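Service Desk > Manipulation Cell 2 > Closed tickets
Search tickets Go
Last updated Wednesday, 4:40 p.m.

Ticket 645: Hand reports contact lost while holding footwear

Submitted by: Svitlana Hladun
Assigned to: Czesław Sikora
Site: Edholm
Status: Closed, monitoring

Problem reported
During the shoe rack task, the controller stopped the arm with the message "contact lost, thumb" while the fingers were still closed on a slipper. The item remained in the hand. The arm held position as designed and was released by the operator from the console. No injury or damage was reported.

Log review
The thumb force signal dropped to zero for 66 milliseconds and then returned to its earlier value. The stop threshold was set to trigger on any gap longer than 50. Finger signals were steady throughout. A second stop with the same pattern was found in the morning log - it had been cleared without a ticket.

Action taken
1. Power to the arm was removed and locked out before the wrist cover was opened.
2. The thumb sensor connector was found partly unseated. It was reseated and the retaining clip replaced.
3. The cable loop at the wrist was given more slack.
4. The threshold was left unchanged. Requests to raise it should be sent to Mieczysław Wróbel in writing.

Result
The grasp test was repeated 780 times on the upper shelf with no further stops. Operators are reminded that every contact stop requires a ticket, including those that clear on reset. 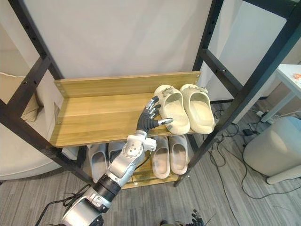
Teodor Kalinowski: Please keep this one under monitoring until the count reaches 1,000. We had the same message at Cenholm after a connector was reseated, and the fault came back when the wrist was turned fully outward. Was that position included in the test?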